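Visit report: Ullisgate distribution warehouse, June 15, 2022

The visit was arranged through Abena Ackah, who handles carrier contracts at Ullisgate. Our interest was in the dock side of the operation: door scheduling, trailer dwell and the handling of mixed loads. Tetteh Ofori and I attended for Ciruvel. Korkor Essien, the shift lead, took us through the building and answered most of the technical questions.

The site receives on the north face and ships from the south. There are 15 receiving doors, each with a hydraulic leveler and a wheel lock. Appointments are booked in slots, and a driver who misses a slot goes to the end of the queue unless the load is chilled. Essien said this rule had caused more arguments than any other, and she had no plans to change it.

Trailers are unloaded by counterbalance truck where the load is palletized and by hand where it is floor-stacked. Floor-stacked loads take up a door for much longer. The site now charges suppliers for the extra door time and publishes the rate in its receiving terms. Mizanur Mondal, who keeps the dock records, showed us the log sheets for September, the first month under the new terms. The log is still kept on paper and typed up at shift end.

Concrete in the receiving area has been reground near the joints. The original joint filler had failed under small hard wheels, and pallet trucks were losing loads at the lips. A semi-rigid filler went in after the regrind. We walked 3 of the repaired joints and found no edge spalling.

The site also holds slow goods as single units, mainly drinks and toiletries. 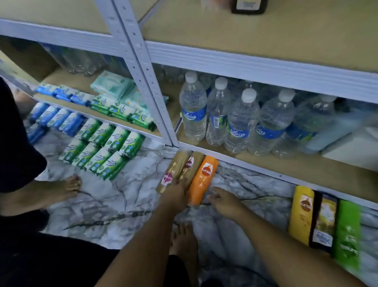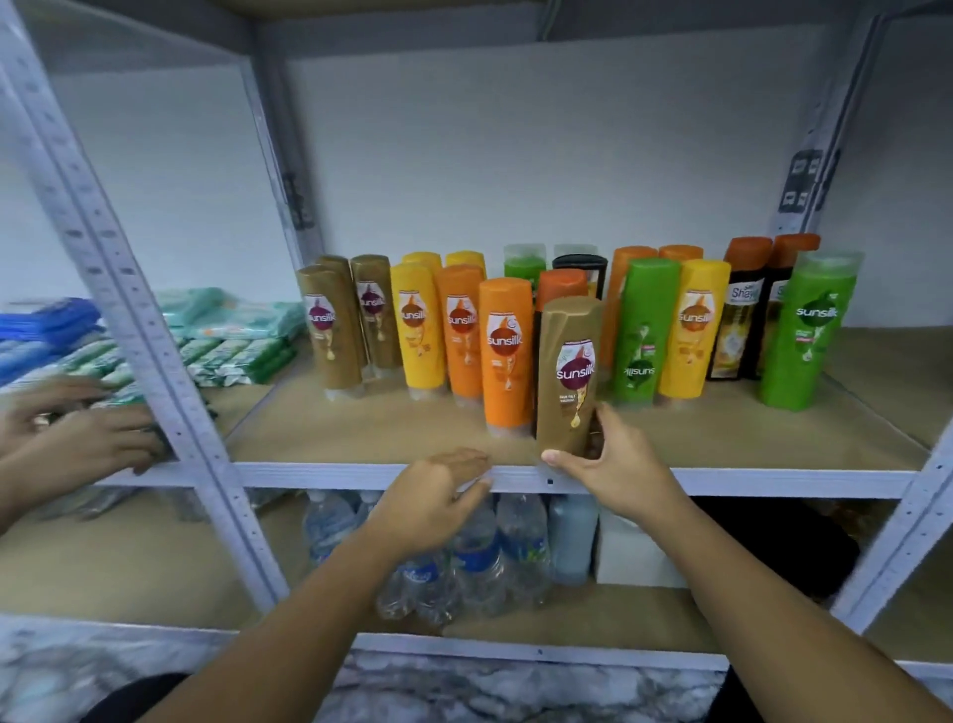 Slotted white uprights, both views. Bottled water in the first, Sunsilk in the second.

Outbound staging is marked in lanes on the floor, one lane per route. The paint wears quickly at the turning points, and tape had been tried and dropped. Loads are staged in reverse drop order and checked against the manifest before the door is opened. Dock lights are on the same circuit as the wheel locks, so a trailer cannot show green while it is still restrained.

Two items remain open. Ofori has asked for the leveler service intervals, and Ackah will confirm whether the late-slot rule applies to our own trailers.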